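How to Check an Argument Before You Believe It

Most guides to reasoning hand you a list of fallacies with Latin names and send you off to hunt for them. I doubt this helps much. People who learn the list mostly use it on arguments they already disliked. What follows is slower and less fun.

1. Find the conclusion. Write it out in one sentence. If you can't, stop there. A lot of what passes for argument is a mood with some facts nearby.

2. Write down the reasons given. Only the ones on the page, please. Don't help the author yet.

3. Now help the author. Add whatever unstated claim would get you from the reasons to the conclusion. Take a line from the Larnby parking debate: "Complaints fell by 30 after the new signs went up, so the signs worked." The missing piece is that nothing else changed in that time. Maybe so. Who checked?

4. Try the same shape on a different subject. "Sales of umbrellas fell after I bought a hat, so my hat did it." If the copy looks silly, go back and look for what the first version has that the copy lacks. Sometimes there is something, and then you owe the argument an apology.

5. Be careful with authority. Quoting an expert is fine when the expert is talking about her own field. It gets weak fast outside of it.

6. Leave the name of the fallacy for last, or leave it out. Calling something a "straw man" proves nothing – you still have to show what the other person said and how it was changed.

I gave these steps to a reading group in March with 20 short newspaper pieces. We disagreed on step three more than all the others put together, and I still don't have a good rule for how generous to be. 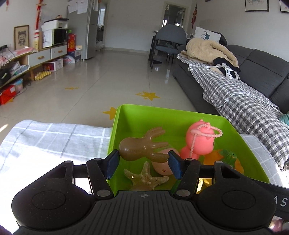 My own habit is to stop adding premises once I reach one the author would probably refuse to sign.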